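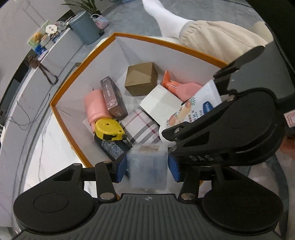
Open container, item 2: mixed small goods, tape measure on top.

Lodthorpe, ground floor living room. Checked by S. Forsberg, September.

1. Container contents stable. PASS WITH COMMENT — photo card carton is tilted; lay it flat before lifting.
2. Tape measure hook exposed. COMMENT — move to tool drawer.
3. Walking route to glass door clear. FAIL. Bagged item and printed package on polished floor, slip and trip risk. 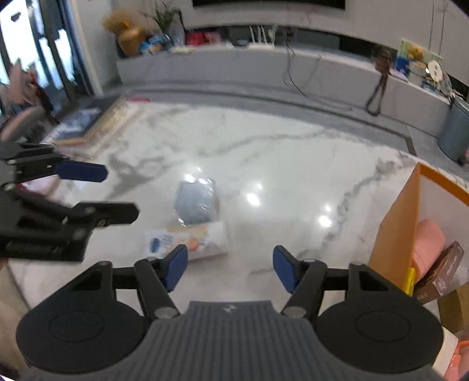 4. Framed picture secured. FAIL — at floor level beside boxes and papers. Hang or store upright.
5. Cables below television tied back. FAIL. Fit clips along cabinet front.
6. Vase clear of cabinet edge. Not assessed.

Recheck: E. Toprak, after items 3 to 5 are closed.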